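Turoter bench dataset - README

Last updated May 2023
Maintainer: Mojtaba Moradi
Location: shared workshop, Stelholm

Overview

Turoter is a small collection of robot recordings made on one bench in the Stelholm shared workshop. The task family is desktop PC assembly and disassembly at the board level: CPU placement, memory modules, drive carriers and cable handling. The bench was built in the evenings from parts already in the workshop plus one used arm. The build log is kept separately in the Pullier repository.

Contents

The release holds 571 episodes. An episode is a single attempt at one subtask, from home pose to home pose. Failed attempts are kept and labeled. Mean episode length is 58 seconds. Joint states and gripper position are logged at 60 Hz, and video is stored next to them with its own timestamps. Clock offset between the two streams is written to the episode header and is not corrected in the raw files.

Directory layout

raw/ - unprocessed logs and video, one folder per episode
aligned/ - resampled to the video clock
labels/ - subtask name, outcome, operator notes
cad/ - fixture models in STEP and STL
calib/ - camera intrinsics and hand-eye transforms, one file per session

Bench setup

The worktable is slotted aluminum. The case is laid on its side with the side panel off, so the motherboard faces up and all approach moves are close to vertical. Parts to be inserted are staged on a 3D-printed fixture next to the case. The fixture has a recessed pocket for the CPU. Pocket clearance was adjusted several times, and the cad/ folder holds only the current version.
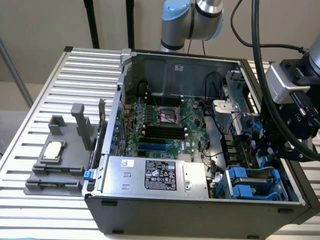 Fig. 1. Dell tower case with empty CPU socket; CPU staged in the printed fixture at left, gripper over the drive side.

CPU placement is the hardest subtask in the set. The socket is the exposed-pin type, so a lateral error during descent can bend contacts. Force limits for this subtask are therefore lower than for the others - see limits.yaml before replaying anything on hardware. Do not replay raw/ trajectories on a different case without re-teaching the socket frame.

Software

Recording and playback use Parsa, a thin Python layer over the arm vendor's driver. Python 3.9 or later is required. The loader reads one episode at a time and does not cache. To check a download, run:

python -m parsa.verify --root ./turoter

Known issues

- Episodes recorded in February use an older hand-eye calibration. Expect an offset of a few millimeters in the camera frame.
- 93 episodes have no operator notes.
- Loose cables inside the case are not tracked and their position changes between sessions.
- Lighting is not controlled.

License and contact

Data is released under CC BY 4.0, code under MIT. Report problems through the issue tracker and include the episode ID.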